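D'où vient le coton de tes habits ? 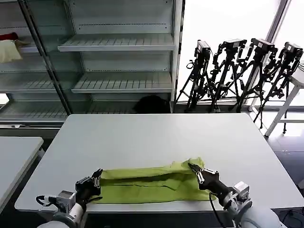 Clikdale, janvier

Un vêtement vert, bleu, rayé... souvent au départ, c'est une plante ! Le cotonnier. Il aime la chaleur et il a soif.

D'abord une fleur. Elle fane, et à la place une capsule grossit - puis crac, elle s'ouvre. Dedans, des poils blancs tout doux, accrochés aux graines. C'est ça le coton.

Ensuite on enlève les graines, on peigne, on tord les fibres pour faire un fil. Tordu, il est bien plus solide. Essaye avec un bout de ouate !

Après, tissage ou tricot. Regarde ton t-shirt à la loupe : plein de petite boucles. Et la couleur ? Un bain de teinture, avant ou après, ça dépend.

Lavage à 30 degrés, ça sufit souvent.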